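Workidport Community Help
Home > Craft and Hobby > Tools and Storage

Is a flat tray any good for keeping a suture practice kit in order?

Posted by plondum_pete, January 2018

I bought one of those student practice kits (steel instruments, a soft pad, a shallow steel tray) to learn basic stitching before a course that starts in February. The seller's page says the tray "keeps every tool protected and ready." I have my doubts. Every time I move mine, the tools slide into one heap and I have to pick them apart again. A friend told me to tape everything down to a plastic sheet. Another said buy a roll-up case from Sorkau. Is either of these worth doing, or is it all just more stuff to buy? My desk is also my everyday desk, so whatever I do has to live next to pens and coffee.

3 replies

rocha_bench

I'd be careful with the tape advice. It gets passed around a lot and I think it's half right at best.
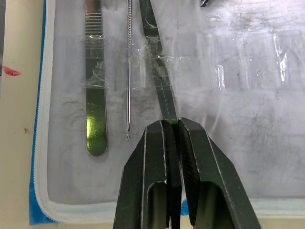
Tape is fine for a trip across town, when the tools are going to get shaken and you won't need them until you arrive. Clear tape straight across the shaft, as on the long steel one, will hold a tool flat against the plastic, and laying the next ones parallel to it keeps the edges from rubbing. Fine. But then you have to peel it all off before you can practice. The cheap stuff leaves glue on the metal, and glue picks up lint. I lost most of an evening to cleaning one pair of forceps. Anybody who says they re-tape the whole kit after each session is either very patient or making it up.

If you do tape:
- Put it across the shaft, never over the joint or the tips.
- Fold one end under so you have a tab to pull.
- Take the blade off the scalpel handle first. No tape job makes a loose blade safe.
- Wipe off the glue the same day.

For a kit that stays on one desk I wouldn't bother with any of it. The roll-up case I can't speak to, except that I've seen plenty of them and the pockets are always the wrong width for something.

stitchless_in_town

just buy the case. mine has 8 pockets and it's fine. you're overthinking it

greyhandle

I don't agree that you need to buy anything, and I'd ask what "protected" is supposed to mean on that seller's page. A tray with a rim stops things from rolling onto the floor. It won't do more than that, and I've owned three of them at different prices. What helps is how you load it and where you put it.

1. Lay everything the same way, handles toward you. Then you can grab a finger ring without looking and the points stay away from your hand. Do this even if you're only stopping for lunch.

2. Leave out what you don't use. My first kit came with more tools than any beginner exercise called for, and half the heap was things I never picked up. Two pairs of scissors is plenty.

3. Line the tray if you have to carry it. A folded paper towel is enough. I've seen silicone liners sold for this and I can't find a difference.

4. Keep the tray and the pad in the middle of the desk and push everything else to the back in one row. I don't buy the idea that you need a separate table. A paper cup, the tape and a few markers can all stay out as long as they're along the back edge and your hands never have to cross them. Stand the tape roll on its edge and it takes up less room.

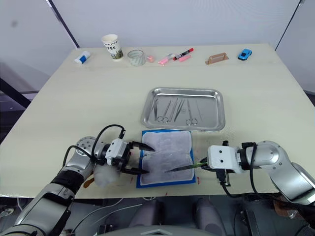
5. Put the tray back in the same spot each time. It sounds fussy, and I thought so too, until I stopped reaching for the wrong pair.

As for sliding when you move it, carry it level with both hands. If that doesn't work, the tray is too big for what's in it, and no amount of tape is going to fix that.

100 people found this page helpful. Replies are closed.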